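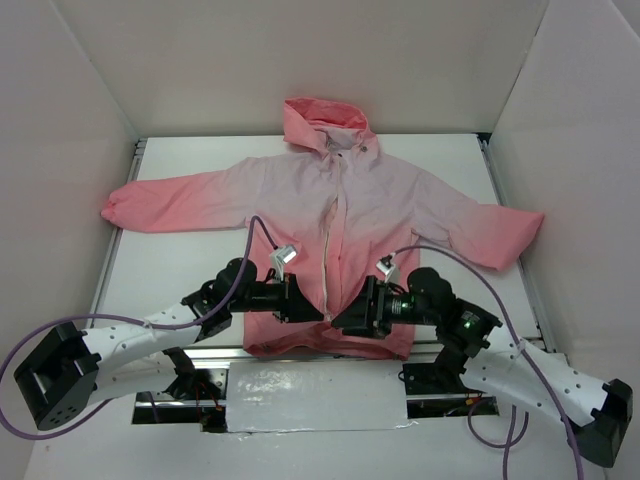
제12호 · 2쪽

자르켈 프로레슬링 관람 안내
자주 묻는 질문

안녕하세요, 자르켈 프로레슬링 팬 소식지입니다. 티보트사이드 체육관 대회가 다가올 때마다 비슷한 질문을 참 많이 받는데요, 메일로 한 분 한 분 답을 드리다 보니 저희도 지난번에 뭐라고 말씀드렸는지 헷갈릴 때가 있어서 이렇게 한자리에 모아 두기로 했습니다. 프로레슬링을 오래 보신 분께는 다 아는 이야기일지도 모르지만, 처음 오시는 분 옆자리에 앉게 되시면 한 번쯤 같이 읽어 봐 주세요. 조금 길어요!

최종 수정: 2024년 4월 12일

프로레슬링을 한 번도 본 적이 없는데 가도 괜찮을까요?

그럼요, 정말 환영합니다. 저희 대회는 앞뒤 이야기를 몰라도 따라올 수 있게 경기 전에 짧은 영상을 틀어 드려요. 누가 누구와 왜 사이가 나쁜지는 그것만 보셔도 대강 짐작이 되실 거예요. 그래도 불안하시면 입구에서 나눠 드리는 대진표 뒷면을 읽어 보세요. 선수들이 지금 어떤 타이틀을 노리고 있는지 한두 줄씩 적혀 있습니다. 그리고 잘 모르겠을 때는 그냥 옆 사람이 야유할 때 같이 야유하셔도 됩니다. 저희도 다 그렇게 배웠어요.

티보트사이드 체육관에는 어떻게 가나요?

나르켈스카 역에서 내려 남쪽 출구로 나오신 다음 시장 골목을 끝까지 걸어 내려오시면 됩니다. 골목이 끝나는 곳에 다리가 하나 있는데, 건너지 마시고 그 앞에서 왼쪽으로 꺾으세요. (다리를 건너면 옛 체육관이 나옵니다. 지금은 문을 닫았는데 지도 앱에 따라서는 아직도 그쪽을 알려 줘요.) 주차장은 건물 뒤편에 있지만 넓지 않아서 대회 날에는 일찍 찹니다. 되도록 대중교통을 부탁드릴게요.

좌석은 어디가 제일 좋은가요?

이건 저희끼리도 의견이 갈리는 질문입니다. 체육관 전체는 1120석이고, 그중 300석이 바닥에 놓는 링사이드 의자예요. 링사이드는 매트에 몸이 떨어지는 소리가 가슴까지 울리는 자리라 한 번 앉아 보시면 왜 다들 거기를 노리는지 금방 아실 텐데요, 대신 앞에 키 큰 분이 앉으시면 바닥 싸움이 잘 안 보입니다. 계단석은 조금 멀어도 링 네 모퉁이가 다 보여서 태그매치를 좋아하시는 분께 권해 드려요. 저 개인적으로는 입장 통로가 비스듬히 내려다보이는 계단석 앞줄을 좋아합니다. 음악이 나오고 선수가 커튼 뒤에서 막 나오는 그 순간이 제일 두근거리거든요.

표는 언제부터 살 수 있나요?

대회 공지가 올라온 다음 날 정오에 열립니다. 소식지를 구독하시는 분은 그보다 하루 먼저 사실 수 있고, 한 분이 한 번에 2장까지 가능해요. 더 많은 인원이 나란히 앉고 싶으시면 단체석 신청을 따로 해 주세요. 남은 표는 당일에도 현장에서 팔지만 스기야마 컵 결승처럼 큰 대회는 남는 일이 드뭅니다.

스기야마 컵이 뭔가요?

자르켈에서 해마다 여는 싱글 토너먼트입니다. 12명이 나와서 겨루는데, 지난해 결승에 올랐던 선수들이 첫 회전을 쉬고 올라오는 방식이라 대진표가 반듯하지 않아요. 대진표를 처음 보시고 인쇄가 잘못된 것 아니냐고 물어보신 분도 계셨습니다. 우승자는 그해 안에 챔피언에게 도전할 권리를 얻고, 언제 쓸지는 본인이 정합니다. 올해는 9월에 티보트사이드에서 결승을 치를 예정이고, 예선 장소는 정해지는 대로 공지하겠습니다.

경기 시간 제한은 어떻게 되나요?

토너먼트 경기에는 제한 시간이 있고, 시간 안에 승부가 나지 않으면 심판진이 연장 여부를 정합니다. 타이틀전은 조금 더 길게 잡아요. 경기마다 다르니까 링 아나운서가 선수 소개 전에 읽어 주는 규칙을 들어 주시면 제일 정확합니다. 장외 카운트는 국내 단체마다 세는 속도가 제법 다른데, 저희 심판들은 느긋한 편이에요. 다른 단체를 보다 오신 분들은 저게 왜 아직 안 끝났냐고 하시더라고요.

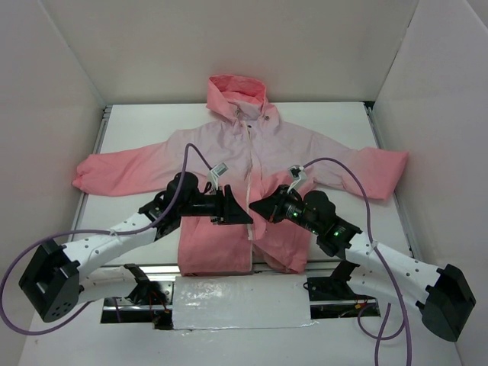
후드 달린 분홍색 재킷. 앞쪽은 지퍼.

선수가 객석으로 내려오면 어떻게 해야 하나요?

일단 가방부터 챙기시고, 진행 요원이 손짓하는 쪽으로 비켜 주세요. 장외 난투가 시작되면 링사이드 의자가 밀리는 일이 꽤 있습니다. 휴대전화로 찍고 싶은 마음은 저희도 너무 잘 알지만, 뒷걸음질하면서 찍으시는 건 꼭 피해 주세요. 음료는 뚜껑이 있는 것만 링사이드에 가지고 들어가실 수 있습니다. 선수 몸에 손을 대거나 물건을 던지시면 바로 퇴장이고, 이 경우에는 환불도 되지 않아요. 다정하게 말씀드리지만 예외는 없습니다.

사진이나 영상을 찍어도 되나요?

사진은 얼마든지 찍으셔도 됩니다. 플래시만 꺼 주세요. 영상은 입장 장면과 경기 뒤 인사까지는 괜찮고, 경기 중에는 삼가 주셨으면 합니다. 렌즈가 큰 카메라는 뒷사람 시야를 가릴 수 있어서 계단석 맨 윗줄에서만 쓰실 수 있어요. 찍으신 사진 중에 마음에 드는 것이 있으면 소식지로도 보내 주세요. 독자 사진란은 저희가 제일 공들여 만드는 지면이랍니다.

아이를 데려가도 될까요?

네, 많이들 데려오세요. 보호자와 함께라면 나이 제한은 없고, 무릎에 앉는 어린아이는 표가 없어도 됩니다. 다만 소리가 큽니다. 입장 음악도 크고, 관객석에서 나는 소리는 더 커요. 귀마개는 안내소에 말씀하시면 드리니까 부담 없이 들러 주시고, 중간에 아이가 힘들어하면 복도에 나가서 쉬다 들어오셔도 됩니다. 하드코어 규칙이 붙은 경기가 있는 날은 공지에 미리 표시해 두니 예매 전에 한번 살펴봐 주세요.

응원 도구나 피켓은요?

손으로 만든 피켓은 언제나 대환영입니다! 양팔을 벌린 폭보다 작게만 만들어 주시고, 막대는 달지 말아 주세요. 뒤에 계신 분들을 생각해서 입장 때 번쩍 들고 경기가 시작되면 내려 주시면 고맙겠습니다. 종이테이프는 바닥이 미끄러워져서 타이틀전 입장 때만 허용하고 있고, 심이 들어 있는 것은 안 됩니다. 선수를 놀리는 문구도 어느 정도는 프로레슬링의 재미라고 생각하지만 가족이나 외모를 건드리는 내용은 입구에서 맡아 두겠습니다.

경기가 끝나고 선수를 만날 수 있나요?

대회가 끝나면 로비 매점 옆에 사인 테이블이 차려집니다. 그날 몸 상태에 따라 못 나오는 선수도 있어서 누가 나온다고 미리 약속드리지는 못해요. 특정 선수만 보고 멀리서 오시는 분들께는 늘 죄송한 부분입니다. 줄이 길면 한 분당 사인 하나로 부탁드리고 있어요. 선물이나 편지는 안내소에서 받아 꼭 전달하고 있으니 직접 못 만나셔도 너무 서운해하지 마시고요.

출전 선수가 바뀌면 환불이 되나요?

부상이나 사정으로 대진이 바뀌는 것만으로는 환불해 드리지 않습니다. 몸으로 하는 일이다 보니 당일 아침에 바뀌는 경우도 있거든요. 대회 자체가 취소되거나 날짜가 옮겨지면 전액 돌려 드리고, 옮겨진 날짜에 그대로 오실 분은 가지고 계신 표로 들어오시면 됩니다. 바뀐 대진은 체육관 입구 게시판과 자르켈 공지란에 올라갑니다.

저도 레슬링을 배워 보고 싶은데 방법이 있나요?

자르켈 도장에서 초보자 체험반을 열고 있습니다. 낙법부터 배우는데, 첫날은 구르고 또 구르다가 끝나요. 저도 한 번 가 봤다가 다음 날 계단을 옆으로 내려왔습니다. 운동을 쉬신 지 오래된 분이나 목과 허리가 안 좋으신 분은 신청서에 꼭 적어 주시고요, 선수 지망이 아니어도 괜찮으니 궁금하신 분은 안내소에서 신청서를 받아 가세요.

여기에 없는 질문은 어디로 보내면 되나요?

소식지 앞으로 메일을 주시거나, 대회 날 안내소에 있는 질문함에 쪽지를 넣어 주세요. 대회 직전에는 답이 며칠 늦어질 수 있습니다. 분실물 문의는 저희 쪽으로 주시면 오히려 돌아가게 되니 티보트사이드 체육관 사무실로 바로 연락해 주세요.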